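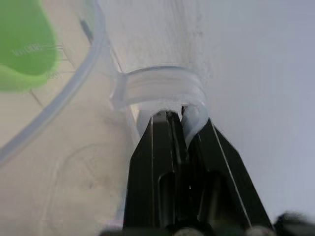 Clear tub, milky bit with the ridges.

January 2, 2018. Back at Werkside. Bus late, feet cold, forgot my lunch on the side at home so it's crisps and an orange from Lingyun Luo.

Sorting day. Said before the holidays I'd get the small stuff off the table and into proper places and of course didn't. So today, tea in one hand, off we go.

The clear tub first. I like the tub. You can see straight through the side so no labels needed, which is good as I never write the labels. Not sure what to call the white ridged strip on it. Handle? Lingyun Yu says clip. Lingyun Luo says it's a handle if you carry it and a clip if you don't, then went off to ring Plekwood about the shelf order and left us to it. Still calling it the handle. Want another tub the same, Guo had them in the autumn but the shop's moved to the far end of Fludgate and I haven't been down since. Must go before March, they shut for stocktaking.

Rule for the new year (only one, I'm being realistic): small things in the tub, things in use on the blue tray, everything else on the shelves or out. Lingyun Yu wants a second tray for "don't know yet". No. That's how we got in this state last time, the don't know yet box had 300 rubber washers in it and a birthday card for someone who left. 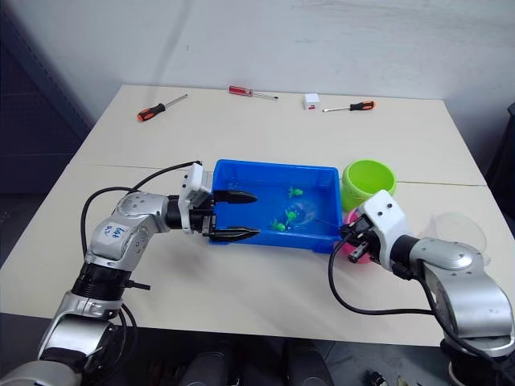 The blue tray stays in the middle of the table where we can all reach it. Tried arguing for the wall side, lost. The join in the tabletop bothers me more than it should, crumbs get in it, I go along it with a bit of folded card. And the wall behind wants a going over, grey smudges all across it, the sort you stop noticing till you've had a week and a bit off. Asked if there's any paint left. There is, somewhere, behind somthing. Sugar soap first I think. Put it on the list.

List so far:
sugar soap
another tub
ring Plekwood again (they said 5 to 7 working days, this was well before Christmas)
lightbulb for the dark corner by the shelving, can't see a thing on the left there past three o'clock
bin bags

Stopped at 2 for a proper sit down. Yu told us about her aunt's new year dinner, very long story, a goose came into it. Felt better after. Did another hour, then got distracted by a drawer, which wasn't even on the plan. Old receipts. A key. No idea. Put the key back as throwing out a key feels unlucky on the second of the year.

Didn't finish. Shelves still to do and more than half the drawer now in a carrier bag under my coat peg. But the tray has a place and so does the tub and I've told everyone teh rule twice.

Need to buy bread on the way home. And milk. Bed early tonight if I can, in again first thing and it's my turn to open up.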